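MTRX3504 Service Robotics
Week 8 handout: Can machines do the chores yet?
Lecturer: Naveen Rastogi. Tutorials: Lesia Hordiienko

Short answer: some of them, slowly, in rooms that have been set up to suit.

Rigid objects of known shape are mostly under control. Cloth is the hard case. A garment has no fixed shape, it hides its own edges, and each grasp changes what the next one has to deal with. Black cloth is worse again - folds show up only as faint grey highlights, and depth sensors often return nothing useful.

Points to revise before the tute:
- state estimation for deformable objects
- wrist camera versus overhead camera, and what the gripper blocks in each
- recovery after a missed grasp

In the Kelberg exercise, a folding policy scored 70 per cent on towels and was then given mixed laundry. Read Paracha's notes on why the score fell. Be ready to explain which failures a person would have fixed without thinking.

Assignment 2 is due at 5 pm on the last teaching day. Marks are for analysis, so a failed run is fine if you can account for it.

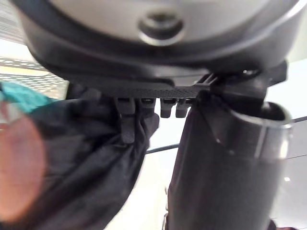 Fig. 2. Wrist camera view: creased black fabric, with part of the robot close in.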